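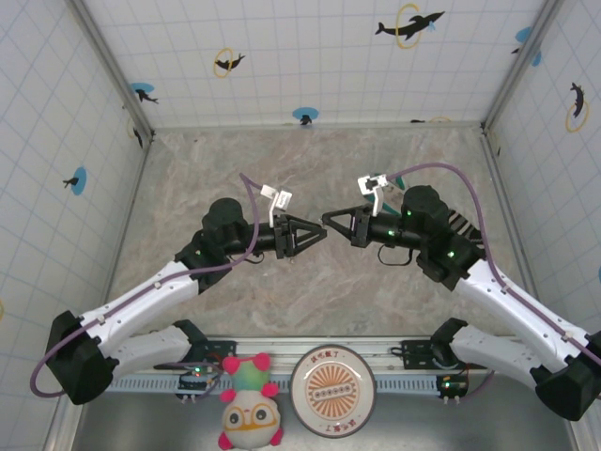

Ticket: left arm drops out of sync on the Colleo two-arm kit
Opened by: Glenys Mottram
Product: Colleo bench kit, bought through Altham
Status: Open

Hi Altham support folks,

So I've had the Colleo kit up and running since the start of February and mostly I love it (seriously, the rail mount is so much nicer than clamping two separate bases to a table!) but I've got a problem with the left arm that I can't shake. It'll follow along with the right one just fine for a while and then it stops dead wherever it is. The right arm keeps going. I get "no response, bus 2" in the log window and then I have to kill the program and start over.

It's worst when the grippers come in close to each other in the middle, nearly tip to tip. If I keep both arms back over their own sides I can run all morning. I'm teaching them a hand-off, so keeping them apart kind of defeats the purpose.

Stuff I've tried so far:

Swapped the USB cables between the two controller boards. Fault stayed with the left arm.

Swapped the power supplies. Same thing.

Reinstalled the Wainwright control software from scratch and redid the calibration on both arms. Got one good afternoon out of it and then it came back.

Turned the max speed down to 80 percent. I think it helped a little? Hard to say, it's not like it fails on a schedule.

My own guess is the purple cable. It loops from the shoulder up along the links to the wrist, and when the arm reaches way out there's not a lot of slack left in it. The guide says to leave "a comfortable loop" at the shoulder and I don't know what your idea of comfortable is. Is there a measurement I should be going by?

Glenys

Update, same day, 4:15 pm

Vemcombe at your help desk called me back (thank you, that was fast) and had me do the wiggle test. Arm powered, program stopped, status page open, and you gently move the cable at each connector while watching the error counter. Shoulder: nothing. Elbow: nothing. Wrist: the counter went up by 32 while I was holding it. So there's something going on at the wrist end.

He asked me to unplug it, look for a bent pin, and push it back in until it clicked. No bent pin that I could see, and I had the good flashlight out. It did click though, and I don't remember it clicking when I put it together. Make of that what you will.

He also had me change the bus timeout in Wainwright to 1000 milliseconds. Mine was still on the default. He said it wouldn't fix a bad connection but it'd stop one missed message from killing the whole session.

Update, Friday

Ran the hand-off program over and over before lunch. The left arm hung once, right at the far end of its reach, and picked itself back up after a second without me touching anything. So the timeout change is doing its job, but the counter is still creeping up and I don't love that.

I let out more cable at the shoulder and clipped it again further down. It looks kind of sloppy now but the wrist isn't tugging on it. Two questions while I've got you:

1. Can I get a replacement cable for the left arm under the warranty, or do I have to send the whole arm in? I'd really, really like to not send the arm in.

2. If you do send one, is there a longer version? I'd happily pay the difference.

I've saved the logs from both days and can upload them, just tell me where. The upload button on the ticket page is grayed out for me.

Glenys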